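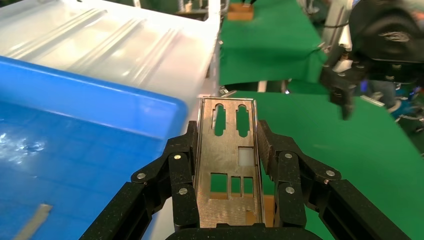 Frans Hermans wrote:
Has anyone run the articulated fingers and the plain parallel jaws on the same thin sheet-metal part? Every comparison I find uses blocks or bottles. I would like to see it on something that bends.

jhalas wrote:
We have, on I/O shields, the plates that go on the back of a PC. I am writing up the results for Lis and can give the short version.

Two setups. Setup A is a pair of the articulated hands, one per arm, rubber-type pads on the fingers. Setup B is the Sovitar parallel jaw on the same arms. Same controller for both, same wrist camera, same plates. The job is to take one plate, hold it upright by the long edges, and put it down in a blue tote. 800 attempts per setup.

A dropped or missed 27. B dropped or missed fewer, but it bent plates, and a bent plate is scrap for us. A did not bend any that we could measure. I set the closing force on B as low as the controller would take it and it still bent them.

nuanchan_o wrote:
Which way were you closing B? If you pinch across the width, the plate acts like a spring and of course it bows. Grab it by one folded edge from above and a parallel jaw does fine. We run it that way at Collex and I don't see bent parts.

jhalas wrote:
Across the width, both setups. I wanted the same grasp for both or the numbers can't be compared.

nuanchan_o wrote:
Then you compared them on a grasp that suits one of them. I would not tell anybody to avoid the parallel jaw based on that. Each gripper should get its best grasp.

Miroslava H. wrote:
I disagree. The plate has to go into a chassis later, and for that you need both long edges held. A grasp by one edge is easier to make but then you have to regrip.

nuanchan_o wrote:
Regripping costs less than you think if there are two arms.

jhalas wrote:
I will run the one-edge grasp on B and post it. It won't be this week, the bench is taken up with the sorting task. For that one both articulated hands work over a shallow cardboard box of plates on a green mat, and the tote is on the shelf behind.
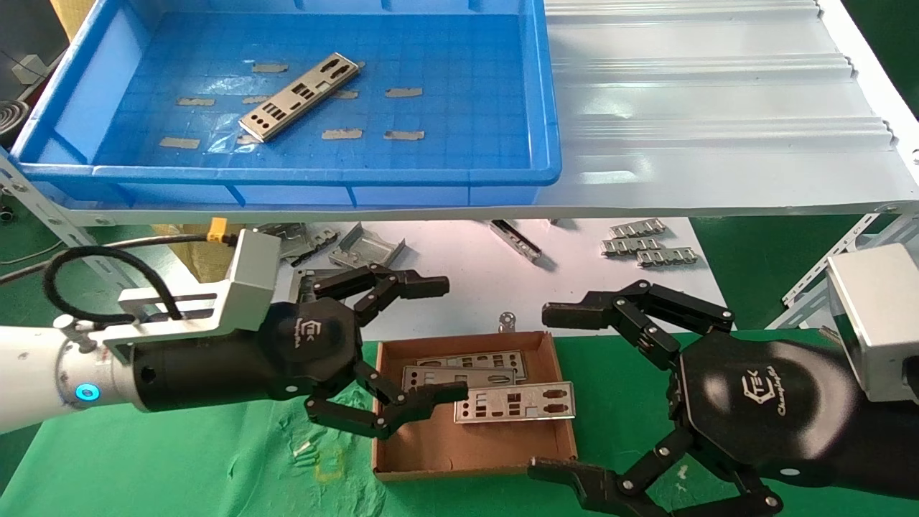 The part that gives us trouble in sorting is overlap. When plates lie flat on each other the fingertips have nothing to get under, and the wrist camera is too close to tell where one edge stops and the next starts. The head camera is better for picking which plate to go for. The wrist camera is better for the last bit of the approach. I tried each one alone and neither was good enough, so the controller now switches between them partway down.

The other thing is glare. Bare metal under ceiling lights gives you bright patches that move when the wrist moves. I locked the exposure on the wrist camera and that helped more than any filter did.

Frans Hermans wrote:
Thanks, that is more than I hoped for. What do you pay in cycle time for the camera switch?

jhalas wrote:
Very little. The arm slows down there anyway.

tstefanec wrote:
How are the finger pads holding up? I had speckled pads on a similar hand and the edges of stamped parts cut into them. I changed mine at 2,077 cycles, and by then the grip was drifting to one side.

jhalas wrote:
I have not changed any yet. I don't log wear, only drops. Did you see more drops before you changed them?

tstefanec wrote:
No. The plates came up tilted. If you only count drops you will miss it. Check the angle in the wrist image against one from your first day.

Miroslava H. wrote:
Cleltel sells a thicker pad, 4 to a pack. I put them on in August and they last longer, but you lose some opening width.

nuanchan_o wrote:
Please post the one-edge numbers even if they make me look wrong.

jhalas wrote:
Will do. I will add the tilt check too.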